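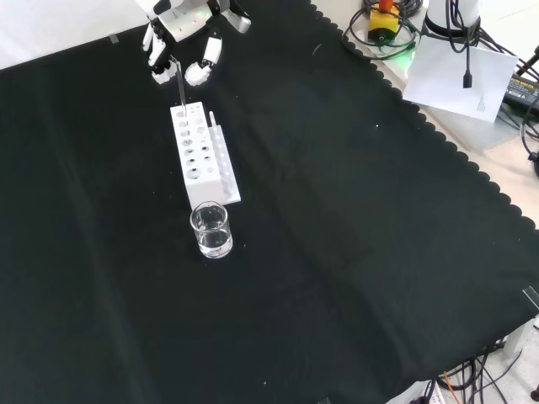 What does the Stokon grasp planner do when the object is transparent?
It stops relying on depth readings for that object and works from three other inputs: the outline in the colour image, the known geometry of the rack, and the contact forces reported by the fingers.

Stokon releases version 3 of its manipulation planning software

Leltcombe, October - Stokon has released version 3 of its planning and control software for multi-fingered robotic hands. The release adds support for thin glassware, a revised insertion controller and a new log viewer. It is available now to existing licence holders and will be offered to new customers from next month.

Clear glass is a known difficulty for depth cameras. Light passes through the wall of a tube or bends at its edge, and the depth map comes back with holes or with the distance of whatever lies behind. Earlier versions of the Stokon planner treated such regions as free space, and users had to enter the tube position by hand. Version 3 marks them as unknown and passes them to a separate estimator, which fits a cylinder to the visible edges and reports a confidence value with each pose.

The insertion controller has been rewritten. Once a glass tube is held between the fingers and its lower end is at an opening in a test tube rack, the controller switches from position control to force-limited control. The arm holds its lateral position loosely while the fingers correct the tilt. If the side load passes the set limit, the motion is halted and the tube is raised by 2 mm before another attempt. The default is 3 attempts, after which the task is handed back to the operator. Both values can be changed in the task file.

"Most of the work went into the last 30 mm of travel," said Aoife Costello, lead engineer for planning at Stokon. "The approach to the rack was already good enough. What we lacked was a sensible way to use the finger forces once the camera could no longer be trusted, and a record of why each insertion was stopped."

That record is now kept by the log viewer. It shows the camera image, the estimated tube axis and the finger forces on a single timeline, and it can export any section as a plain text table. Logs from version 2 can be opened but will not show the tube axis.

Racks are described by a short geometry file giving hole positions, diameters and depths. Racks with holes of different sizes are supported, and the planner will refuse a target that is too narrow for the held tube. Open vessels such as beakers can be entered as keep-out volumes, with a separate clearance for the hand and for the tube.

The software was tested before release by Brokell, a contract laboratory, and by the integrator Carrillo. Comments from both led to changes in the calibration routine, which can now be run without removing the rack from the work surface.

Version 3 does not yet cover capped tubes or tubes with a curved body. Existing task files will load without change, but force limits should be checked before first use.

Release notes and the upgrade guide are on the Stokon customer pages.

Press contact: Aoife Costello, Stokon, Leltcombe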